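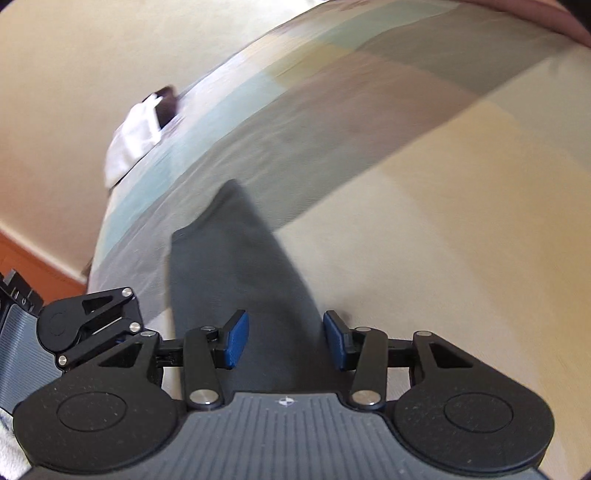
Janelle Agbayani wrote that I should quit dosing bugs and go look at the aeration timer first, and I guess that's fair. I still think the bottled stuff helped us in August, though.

Print this page | E-mail this page
Operators Corner > Small Plants > Nitrogen and Ammonia

mulugeta_a
OK so I went and looked. Blowers are set for 5 hours on and we're feeding 2,825 gallons a day, most of it from the campground at Skarkham. Effluent ammonia is still way up. Alkalinity came back at 100 going in, and I never thought to check it going out. What would you folks try next?

ratree_s
Check it going out! You burn through a lot of alkalinity when you nitrify, and 100 is pretty thin for campground waste. I'd bet money your pH is sagging by the second tank. We had the same mess at Nutlow and fed bicarb until it came back up.

Janelle Agbayani
I don't buy it yet. Low alkalinity, sure, but what's your DO at the far end? Half those Wonduvent diffusers plug up and you'd never know from the blower gauge.

mulugeta_a
DO was fine last I looked – that was 10/28/18, so yeah, a while back. I'll pull a diffuser.

lihua.kuo
Ratree's right, in my opinion. Janelle, you blame diffusers for everything :) Also, what did you pay for the bugs? Our supplier wanted more than 575 bucks a pail and I hung up.

mulugeta_a
Close to that. Don't tell my boss. Outlet alkalinity test goes in tomorrow morning, and I'll post pH from both tanks along with it.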